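Jobs / Health Policy / Full-Time

Budget Analyst, Home Care and Medicaid Waivers

5 min read
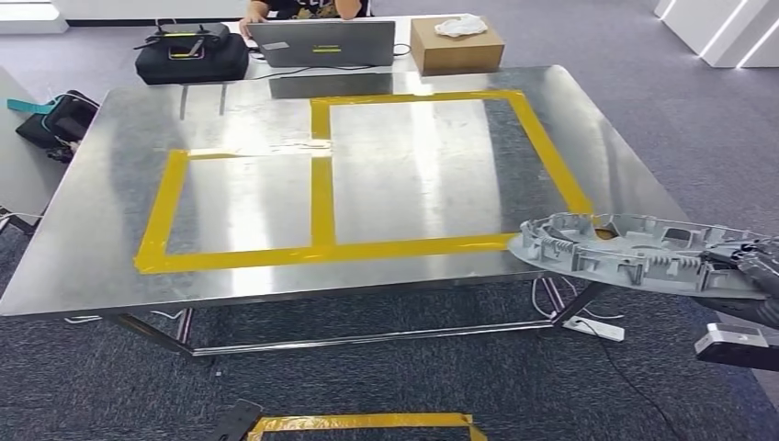 Every spring a legislature somewhere passes a budget and a press release goes out saying that home care has been "fully funded." We are hiring a person who reads that sentence and goes looking for the footnote.

Duscombe is a small policy research shop that covers state health spending. We have put out budget notes, bill trackers and one long and widely ignored report on waiting lists. We don't lobby, we don't endorse, and we don't do message testing. Legislators from both parties cite us when we help them and complain about us when we don't, sometimes in the same hearing.

The job exists because of a number. Last session the appropriations summary said 1,808 new home care slots would be paid for under the state's Medicaid waivers. When we went through the agency's own enrollment tables, we could find 731 that had a person attached to them. The rest may be in process, may be waiting on workers, or may have been counted in two programs at once. We have been given all of those explanations, by three different offices, and none of them came with a spreadsheet. We would like somebody to work on this full time.

What you would be doing

Most of the work is reading. You will read appropriations bills, fiscal notes, agency plans, federal match rules and the amendments that get stapled on at 11 p.m. You will compare what a bill says it spends with what the agency later says it spent, and you will write down where the two part ways. In session you will also sit through committee meetings, many of which begin late and a few of which begin early without telling anyone.

You will write short notes, usually two pages, for readers who have maybe ten minutes. A staffer should be able to finish one in an elevator if the elevator is slow. Twice a year there is a longer paper. You will also keep up the slot tracker, a plain table that is currently held together by Donnie Chisholm's memory and a lot of color coding. Donnie is our senior analyst and would like his memory back.

Some of the job is on the phone. Agency staff will often tell you more than the agency's website does, provided you ask a narrow question and don't pretend to know the answer already. Providers will call you too. Some of them have a real problem and some of them have a rate increase they want, and quite often it's both.

You will report to Zuleica Vasconcelos, who runs the health desk. She edits hard. Expect your first few drafts to come back with most of the adjectives gone and a question next to every percentage.

What we want

You need to be comfortable in a spreadsheet, and able to explain what you did in it to a person who isn't. You need to have read a budget bill before, or something close to one: a county budget, a hospital cost report, a school district's books. Three years of that kind of work is about right. We have hired people with less and it went fine, and we have hired people with a good deal more and it didn't.

A degree is not required. We used to ask for a master's and stopped when we looked at who was doing the best work here.

We care a lot about whether you can be talked out of something. If your own numbers stop supporting the thing you believed in March, we need you to say so in writing. We have pulled a paper the day before release over a bad denominator, and would do it again, though we'd rather catch it sooner.

It would help if you know how waiver programs work, can read a federal approval letter without lying down afterward, or speak Spanish or Portuguese. It would also help if you have done home care work yourself or relied on it in your family. None of these is a must.

What we don't want

Please don't apply if you are looking for a place to prove that public programs never work, or that they always would with a little more money. We get a fair number of letters from both camps. Both sides have been wrong on the slot count.

We are also wary of "passion." It's a fine thing to have, and it shows up in nearly every cover letter we receive -- including the ones addressed to a different organization.

Tools

Flendow for the bill tracking, spreadsheets for everything else. Flendow has a feature that claims to summarize legislation on its own. We tried it for a session and it left out a sunset clause, so we read the bills.

Pay and terms

The salary is posted on the full listing and it is the salary. We don't hold back a higher figure for people who bargain well. Everybody at the same grade is paid the same. The employer pays 100 percent of the premium for the employee's health plan and part of the premium for dependents. We know how that sounds coming from people who write about health costs, and yes, the deductible is higher than we'd like.

You get 26 paid days off a year, not counting state holidays. Try to take very few of them during session. The office is on the second floor of the Braker building, a ten minute walk from the capitol, with an elevator. Outside of session you can work from home up to three days a week. In session you will mostly be in the building or across the street.

The position is funded for two years by the Ó Súilleabháin bequest. We expect to renew it and we are not going to promise that, having read too many documents that promise things past the end of their funding. The donor's family has no say in what we publish.

How to apply

Send a resume and one page, no more, on this: pick any public claim about health spending made by an elected official of any party, and tell us what you would need to see before you believed it. You don't have to show that it's false. Some of the best answers we've had ended with "this one seems to hold up."

No cover letter, please. No references until we ask.

We read everything that comes in, and two people score each page without the name attached. If you make the short list there is one paid exercise, three hours at most, and one conversation with Zuleica and Donnie. That is all of it. We will write back either way, though during session it may take us a few weeks.

Applications stay open until we fill the job.

Filed under: Openings, Medicaid, State Budgets

Contact the health desk | © Duscombe. All rights reserved. | Back to top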